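nunura-blocks

Placement notes for colored cubes on a white table, version of 2018-11-23

I started this list in May because I kept losing track of which cube layouts I'd already tried, and it grew into something other people at Semevach asked to borrow. So now it has a README! It's a plain text table, one layout per line, and you can open it in anything.

What's in it

There are 200 layouts in layouts.csv. Each line gives the cube colors, a short note on how they sit relative to each other (left of, behind, touching, that sort of thing) and a free comment from me. The comments are uneven. Early ones are chatty, later ones are mostly "same as before, a bit closer" - sorry, I got tired. The file colors.txt has the color names I allow myself. I write "yellow" even when a cube looks more like mustard under the lamp, and please do the same if you send additions.

The robles folder is an older batch of 13 layouts that used a different naming scheme. I never converted them. They're fine to read, just don't merge them with the rest or you'll get duplicates.

Known problems

Lines 100 and up use "behind" to mean farther from the person standing at the near edge of the table. Before that I was sloppy and sometimes meant the opposite. I've fixed the ones I could remember. Stacked cubes aren't covered at all, and neither is anything that fell on the floor.

Using it

Copy it, change it, print it out and scribble on it. If you use it in something for Rokent, tell me which version you took, as the line numbers move when I add things (I know, I know, it needs proper IDs).

I describe a layout by its cubes first and mention the table only when it helps. White tops are nice for this - colors stand out, and you can point at a red cube or a yellow one from across the room. They also pick up gray scuffs, and I leave those out of the notes, same as the small dark specks. Black tape on the table does get a mention, written as "strip", and you're welcome to use it as a landmark in your own lines.

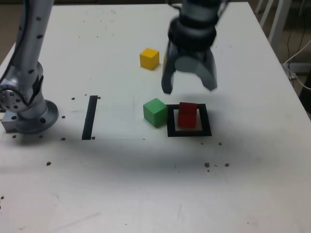
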